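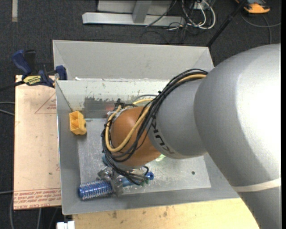 Moltosel 입점사 한 곳에서 보내온 회신에 따르면, 11월 할인 행사의 가격 표시 기준이 지난해와 달라진 부분이 있어 기존 상품 페이지를 그대로 사용해도 되는지 확인이 필요하다고 합니다. 같은 내용의 문의가 이어지고 있어 메일링 리스트 전체에 답변을 드립니다.

받는 사람: Moltosel 입점사 메일링 리스트
보낸 사람: Moltosel 입점 운영팀
제목: Re: 11월 할인 행사 가격 표시 및 반품 기간 안내

> 운영팀에 문의드립니다.
> 저희는 Henriques 주방용품과 Flokberg 침구를 함께 판매하고 있습니다.
> 지난 공지에는 행사 전 판매가를 기준으로 할인율을 표시하라고 되어 있는데,
> 10월 중에 가격을 한 차례 조정한 상품은 어느 가격을 기준으로 해야 하는지요.
> 또한 행사 기간에 판매한 상품의 반품 기한이 연장되는지도 알려 주시기 바랍니다.

문의하신 사항에 대하여 아래와 같이 회신드립니다.

1. 할인율 기준 가격
10월 중 가격이 변경된 상품은 변경 전후의 가격 가운데 낮은 금액을 기준으로 합니다. 예를 들어 할인율을 40%로 표시하려면 그 낮은 금액에서 40%를 뺀 금액이 실제 판매가와 일치하여야 합니다. 쿠폰 적용가는 할인율 산정에 포함하지 않으며, 상품명 옆에 별도로 기재하여 주시기 바랍니다.

2. 묶음 상품
서로 다른 상표의 상품을 묶어 판매하는 경우 각 상품의 단품 가격을 상세 페이지에 모두 표시하여야 합니다. 단품으로 판매한 이력이 없는 상품은 할인율을 표시할 수 없습니다. 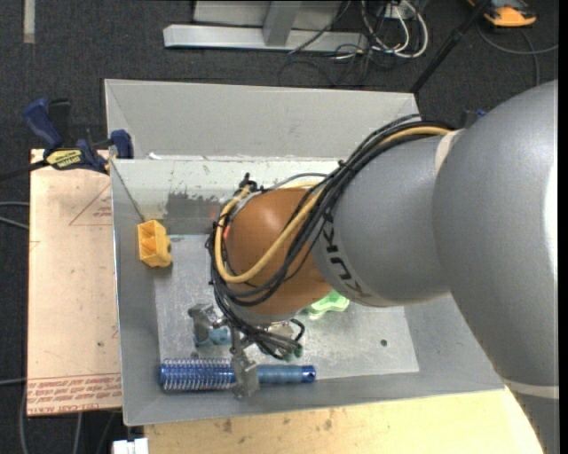
읽는 시간 2분

3. 반품 기간
행사 기간에 결제된 주문의 반품 신청 기한은 수령일로부터 12일입니다. 침구류와 위생용품은 포장을 개봉한 경우 단순 변심에 의한 반품이 제한되며, 이 사실을 결제 전 화면에서 확인할 수 있도록 하여야 합니다. 상품 하자에 따른 반품은 종전 절차를 따릅니다.

4. 재고 등록
Flullham 물류센터를 이용하시는 입점사는 10월 말까지 행사용 재고 수량을 등록하여 주시기 바랍니다. 등록 수량이 2,000개를 넘는 상품은 입고 시간을 사전에 협의하여야 하며, 협의 없이 도착한 물량은 일반 입고 순서에 따라 처리됩니다. 행사 중 품절된 상품은 판매자 관리 화면에서 즉시 판매 중지로 전환하여 주십시오.

5. 상품 페이지 수정
이미 등록을 마친 행사 상품도 위 기준에 맞지 않으면 노출이 보류될 수 있습니다. 수정한 페이지는 오후 3시 이전에 제출하시면 당일 검토 대상에 포함됩니다. 대표 이미지에 할인율을 직접 삽입한 경우에는 가격란과 이미지의 수치를 함께 수정하셔야 합니다.

추가 문의는 본 메일에 회신하여 주시고, 개별 주문 번호나 구매자 연락처는 전체 수신 메일에 기재하지 않도록 유의하여 주시기 바랍니다.

Moltosel 입점 운영팀 드림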